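The robotics club at Benby meets in what used to be the needlework room, up a flight of stairs that gives you plenty of time to regret a heavy lunch. The woman who runs it had the kettle on before I had my coat off, and we talked for the best part of an afternoon, with a good deal of wandering off the subject on both sides.

She came to teaching late, after years in a packing works at Rornton, where she looked after the machines at the end of the line. "I was the person they sent for when something stopped," she says. "And nine times out of ten it was a switch somebody had knocked with an elbow. So when the school asked me what the club ought to do this year, I said switches. They looked a bit disappointed, bless them. I think they were hoping for football."

The Benby pupils are in for the Dratard Cup, a contest for school teams in which all the work is done in simulation. Each team is given the same task, an arm and a control panel on a table, and has to write a program that sets the panel the way the judges ask. There were 182 teams entered when we spoke, and the club had been at it since the autumn, at first from their own kitchens and bedrooms and later together again.

"You'd think pressing a button was nothing," she says. "You or I do it while we're talking to somebody else. But you sit down with a fourteen-year-old who has to say exactly where the finger goes, and how far down, and what it does next, and the whole evening has gone. They've a log of every run they make, good and bad, and the last time I looked it had got to 343. I'm prouder of the bad ones, really, as they've written such lovely notes beside them."

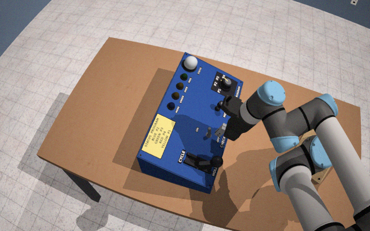
She is fond of the panel, and talks about it as other people talk about an awkward old car. There is a knob to turn for the program, P1 to P4, and a label that gives each of the four a colour, and then there are the levers and the little toggles, each wanting to be handled in its own way. "The big round button they had in a fortnight. The knob was another matter, with all that turning, and the small toggles have had us tearing our hair out. You come down a touch to one side and you've missed it altogether. One of the girls went home and spent a weekend flicking the landing light on and off with a pair of kitchen tongs, to see what her wrist was doing. Her mother rang me up about it!"

Were they not tempted by something flashier? She laughs and tops up my tea. "Oh, every week. There's always one who wants it to go faster. I let them try — it's only a simulation, and they can crash it as often as they like, and then they slow it down again of their own accord and I haven't had to say a word."

The club lives on very little. A cake sale in April brought in £285, most of which went on a second-hand computer, and a retired programmer from Conceição, the software firm across the road, comes in to help with the sums. Three of the older pupils now teach the younger ones, and she says that has pleased her more than anything the team might bring home.

I asked what she would like them to remember of it all in ten years' time. She thought about that for quite a while, and went to rinse the cups. "I'd like them to look at a machine and not be frightened of it," she said when she came back. "And to write things down. I do go on about writing things down." Then the first of them came thundering up the stairs, wanting to know if the computers were on yet, and I was given a chair by the window and told I could stay if I kept quiet.

Contact us | © Benby School Newsletter, 3/5/21 | Back to top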